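Persimmons and Tomatoes: Keeping Them Straight in the Storeroom

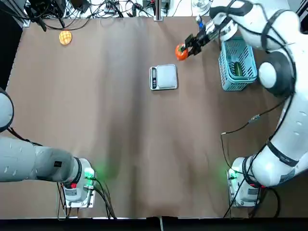

Round, orange-red and green at the top. Storage notes follow.

Every fall the Wivetti kitchen gets persimmons and late tomatoes in the same deliveries, and every fall a few trays end up on the wrong shelf. Last season we took in 3,112 pounds of the two together, most of it from the Odov orchard and the Tresomia greenhouses. The two can look a lot alike at a glance, especially when the tomatoes come in a little short of full red. They don't store alike, so please take a minute at the sorting table.

Start with the cap. A persimmon has a stiff, four-lobed leaf cap that sits flat against the skin. A tomato has a thin, star-shaped one that curls up and often falls off in the crate. If the cap is missing, look at the scar. On a tomato it is small and a bit corky.

Feel helps too, but go easy. A firm persimmon feels heavy and hard. A tomato that is ready for the kitchen gives slightly under the thumb. Don't squeeze anything more than once. Thumb marks turn into brown spots within a day or two and those pieces end up in the sauce pot.

Tomatoes go stem side down on the open racks, one layer deep, out of the sun. Keep them out of the walk-in until they are fully ripe. Cold stops the ripening and makes the flesh mealy. Once they are ripe they can go in for two or three days if we have more than we can use.

Firm persimmons of the flat kind can be eaten crisp and will keep on the counter for a couple of weeks. The pointed kind has to go very soft before anyone serves it, or it will dry your mouth out. Put those in a paper bag with an apple and check them daily. When they feel like a water balloon, scoop out the pulp and freeze it in the flat containers. Label the lid with the month.

Trays hold 12 pieces each. Please don't stack a second layer on top, even when the rack is full. Use the overflow shelf by the Kanaujia flour bins.

Pick up each fruit by its sides and set it down. Dropping it even a couple of inches can split a ripe one. Wipe off dirt with a dry cloth and leave the washing for the day of use.

Anything split or leaking goes in the gray tub and should be cooked the same afternoon. Mold goes straight to compost, along with whatever was touching it if that has gone soft.

The pulp recipe for the November bread is taped inside the pantry door. It takes two cups per loaf pan, thawed overnight and drained.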